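Blocks After School

Groddale Middle School has no computer science teacher. What it has is Mayuree Srisuk, who teaches seventh-grade earth science, and a room with 38 tablets that the district bought for testing and uses a few weeks a year. Two afternoons a week she unlocks the cart and the coding club comes in.

The students work in Pusasik, a block-based tool that runs in a browser. They drag colored pieces into place, press a button, and the program shows up on the tablet next to the laptop. There is very little typing. Srisuk says that matters more than she expected, as half of her beginners used to quit over a missing semicolon.

"They would come to me with an error on line 8 and the mistake was on line 5," she says. "I couldn't find it either."

The first project is always a tip calculator. It has two text boxes, a button and a label. Students usually finish it in one session, then spend the next one changing the background. After that they pick something of their own. Last spring one group made a bus tracker that only knew the posted schedule. Another made a quiz on rock types, with 442 entries copied out of a field guide, and found that the app took so long to load that people thought it had crashed. They learned about lists and storage by fixing it.

Rocío Tlapale wrote much of the lesson material. She worked at Zunov, a payroll software company, before moving into curriculum writing, and she still thinks like someone who has had to maintain other people's code. Her lessons ask students to name every block before they connect it. A button called Button7 gets sent back.

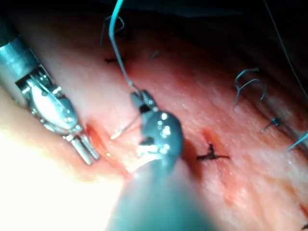 She is also firm about variables. In her version they come in week two, ahead of loops, and students have to say out loud what each one holds. Some teachers have asked her to move the topic later. She tried that at Wendt Elementary and went back to the old order after one term.

Not everyone is sold on blocks. Parents ask when the "real" programming starts, and a few high school teachers complain that students arrive knowing how to drag things and little else. Tlapale's newer units show the text version of each program beside the blocks, and the last one is done entirely in text.

The club's budget is $500 a year, most of which goes to replacement chargers. Sign-ups for the new year open in September, and Srisuk has already started a waiting list on the back of the storeroom door.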